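4.3 Before you trust the stop button

The Wirari two-arm cell ships with a risk sheet. Treat it as a claim – the supplier filled it in, and the supplier isn't standing at your table.

1. Press each stop in turn with both arms moving slowly. Write down which arm stopped.
2. Check the speed cap in the Prisitz menu. It should read 506. Updates have been known to reset it.
3. Check the tension of the cross-bracing on the support frame by hand.
4. Run one pick with a light object and keep your hands off the table.

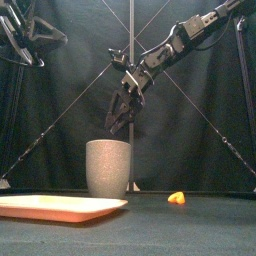 Note: a clean run proves one clean run. Repeat step 4 after any change of gripper or cable.

CAUTION: "Collaborative" on the box does not mean safe to lean over. If error 1401 appears, cut the power and leave it off until the fault is found.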